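Reading True Crime and Narrative Nonfiction
Handout 4: Structure, Sourcing and the Author on the Page

Instructor: Merle Baxter
Share 41 | Comments 2

Read this before the seminar. It assumes you have finished the first half of the Pekley book and the short piece on the Clilemham fire. Bring both texts. Page references are to the paperback.

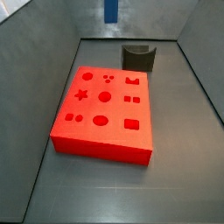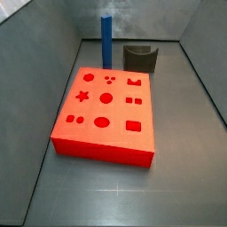

1. Terms

Case. The events as they would exist in a complete record, which no reader or writer ever has.

Record. What survives of the case: transcripts, reports, letters, newspaper coverage, interviews made at the time.

Account. The book. It selects from the record, orders the selection, and adds material the author gathered later.

Students often write "the story" for all three. In this course, use the separate words. A complaint about the account (it is slow, it skips the second trial) is a different complaint from one about the record (the second trial transcript is lost).

Scene. A passage that gives continuous action in one place, usually with speech. Scene needs dense sourcing. A writer who has one line in a police log does not have a scene.

Summary. A passage that covers a longer period in less space. Most of any nonfiction book is summary, including those remembered as being full of scenes.

2. The three-part plan

A common plan for a book-length account divides it by person: the accused, then the lawyer or investigator, then the writer who came to the case later. The Pekley book follows it closely. Part One runs 182 pages and ends with the verdict. Part Two goes back to the year before the arrest and covers much of the same ground from the defense side. Part Three is 55 pages on Pichon, the reporter who spent most of a decade on the case and published nothing.

The plan has a practical use. It lets the author hold back facts without appearing to hide them, as each part is limited to what its central person could know. In Part One we are told that a witness changed her statement. In Part Two we learn who visited her the evening before.

It has a cost too. The reader meets the same hearing twice, and the author has to decide which version gets the scene and which gets the summary. In the Pekley book the hearing is a scene in Part One and four paragraphs in Part Two. Several reviewers thought this was the wrong way around. Be ready to say which version you would have expanded, and from what sources.

A third problem is proportion. Part Three is the shortest and has the thinnest record, but it comes last and so carries the most weight. Readers tend to take the final section as the point of the book. Whether a book about five deaths should end on a reporter's unfinished draft is a fair subject for a paper.

3. Sourcing

Turn to the notes at the back of the Pekley book. They are keyed by phrase, with no numbers in the main text. This is normal in trade publishing and makes the prose easier to read, but it means that an unsourced sentence looks exactly like a sourced one until you check.

Exercise A. Choose one page from chapters 3 to 6. For each sentence, find the note if there is one. Mark the sentence D (document), I (interview), P (press) or N (no note). Do not mark a sentence N until you have read the notes for the pages on either side. One note may cover a whole paragraph.

Exercise B. Take the sentences you marked N and sort them again. Some will be general knowledge, such as the distance between two towns. Some will be inference from a sourced sentence nearby. The rest are the ones to discuss.

Pay particular attention to verbs of thought. "He worried that the policy would lapse" requires a letter, a diary or a witness to whom he said so. "He may have worried" requires less, and "he had reason to worry" requires only the policy. Writers move among these three forms quickly, sometimes inside a single paragraph, and the reader hears all of them as the first.

Quoted speech is a related matter. Court speech is usually safe — a reporter took it down. Speech recalled thirty years later by one party should be labeled in the text. In the Pekley book it is labeled in the notes only.

4. The author on the page

Three positions are available.

a) Absent. No "I" anywhere. The research is visible only in the notes.

b) Framing. The author appears in a preface or at the end, explains how the material was found, and stays out of the middle.

c) Present. The author is a character who drives to the courthouse and is refused an interview.

The Clilemham piece is (c). The Pekley book is (a) until Part Three, where Pichon does the work an authorial "I" would otherwise do. She knocks on doors, is lied to, and doubts her own notes. Alley, in the review on the reading list, calls this a substitution and finds it evasive. The claim is worth testing against the text. Find one passage in Part Three where a doubt given to Pichon could also be the author's, and check whether it has a source.

5. The unresolved case

Neither assigned text settles who was responsible. Note how each one handles this. The fire piece lists the competing explanations in its second paragraph and returns to each in order. The Pekley book withholds the insurance evidence until page 182, then leaves the reader to reread the earlier deaths in that light. The second method produces more suspense and is harder to defend if the evidence is weak.

6. For the seminar

Bring the marked page from Exercise A and a half-page response to section 2 or section 4. Papers on the full book are due in December. Title and one-paragraph proposal go to Baxter two weeks before that, on paper.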